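Speaker notes, Aníbal Cordeiro, equipment planning session

Slide 4. Remind members that the Wolovham quotation covers the arm only. The gripper, the table and fitting are priced apart, and Dretier has quoted 1553 for the three together.

Slide 5. Training stands at 231 per person. Spare gripper parts come to 223 a year and should sit in the running budget.

Pause for questions on the service contract. The order must be placed before the end of August.

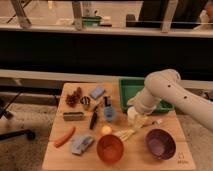
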